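How Does Offside Work in Hockey?

If you watch a hockey game, you will see the officials stop play again and again for something called offside. The whistle blows, the players skate back, and there is a face-off. A lot of kids who are new to the sport find this confusing. The rule is easier to follow once you know the lines on the ice.

The lines

A hockey rink has two blue lines and one red line in the center. The blue lines split the ice into 3 big areas, called zones.

The zone where your own goalie stands is your defensive zone. The part in the middle, between the blue lines, is the neutral zone. The zone at the far end, where you are trying to score, is your attacking zone. The other team sees it the other way around. Your attacking zone is their defensive zone.

Offside is about the blue line that leads into your attacking zone.

The basic rule

The puck has to go into the attacking zone before the attacking players do. If you are already over the blue line when a teammate brings the puck in, you are offside.

Say Plokora is playing Aitken. Chunhua Yu plays left wing for Plokora. Her center is carrying the puck up the ice. Chunhua skates fast and crosses the blue line first. Then her center crosses with the puck. The official at the line, called a linesman, sees that Chunhua was in too early and calls offside. Play stops and there is a face-off outside the zone.

If Chunhua had slowed down and let the puck cross ahead of her, play would have kept going.

What part of you counts?

Your skates decide it. Your stick does not count, and neither do your gloves or your head. You are in the zone when both of your skates are completely over the blue line. If one skate is still touching the line, you are onside. This is why you see wings drag a back foot along the blue line while they wait for the puck.

The puck also has to be all the way over the line before it counts as being in the zone.

Learning when your team plays

Youth teams practice on some days and have games on others, and players have to keep track of the week. A chart on the refrigerator works well. Put practice on one color and games on another, and check it the night before so your bag is packed.

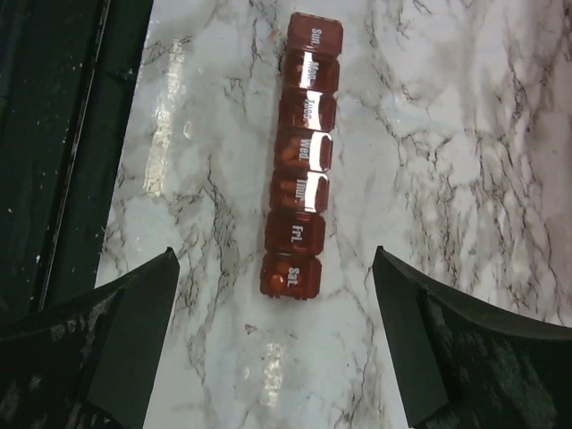 A weekly pill organizer, with the days marked on the lids.

What is a delayed offside?

Sometimes the puck goes into the zone while an attacking player is already in there, but nobody on that team touches it. In many leagues the linesman raises an arm and waits. The attacking players can skate back out to the blue line. When all of them have left the zone, the arm comes down and they can go in again. If one of them touches the puck first, the whistle blows.

Some youth leagues do not use delayed offside for younger age groups. Play stops right away. Ask your coach which rule your league uses.

Why have the rule?

Without it, a player could stand beside the other team's goalie all game and wait for a long pass. Offside makes the whole team move up the ice together, so there is more passing and skating.

Try it

Coach Zhiqiang Han teaches this with a line of tape on a gym floor. One player carries a ball and 4 others run beside her. Everyone has to cross the tape after the ball does. Start at walking speed, then jog.

Back to top | Contact us | Copyright August 2021 Urkolel Youth Hockey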